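The table from Mostthorpe

11/16/23

I wanted to write about this table since April, when we brought it home, but first I was too busy and later I was a little ashamed of how long I can talk about one piece of furniture. My husband says nobody reads blogs about tables. We will see.

We bought it from a couple in Mostthorpe who were moving to a smaller flat. The price was 112 dollars and the legs were already taken off, so it went in the car on the second try, with the seats down and me sitting very crooked in the front. The old table was from my mother, Rozália Slanina, who got it from a neighbour, and it had 2 layers of paint and one leg shorter than the others. I grew up doing my homework on it. I did not throw it away, it is in the garage now and holds the paint tins.

What I like most on the new one is the colour. I was looking for something light, because our kitchen window is on the wrong side and in winter we have the lamp on already at breakfast. A dark table in such a kitchen makes everything more sad, at least for me. This wood is pale, something like honey mixed with milk, and when the light is on it, it becomes almost like peach in some places.

In the first week I put a cloth on it, as my mother always did. I took it off after nine days. I was ironing the cloth more than I was eating at the table. Now I only use small mats under the plates and a cork one for the pot, and I wipe the table with a damp rag and then a dry one. I bought also a bottle of oil from Womel, but the man in the shop asked me if my table is oiled or varnished and I did not know the answer. So the bottle is still closed.

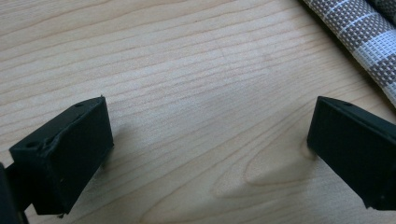
The grain is the part I look at when I drink my coffee. On one side the lines go close together, like soft waves, and then they open and turn back around a long rounded shape. My daughter says it is a tongue. I thought first of a map, the kind with the lines for hills, and I still see a hill there. We had quite a serious discussion about it over the soup.

I would like to change the chairs next. We have three which match and one folding chair from the balcony, and whoever comes last to dinner must take the folding one. It is a good rule for getting children to the table, so maybe I will wait with this until spring.

If somebody knows how to find out whether a table has oil or varnish on it, please write me in the comments. I do not want to try it in the middle, where everybody would see.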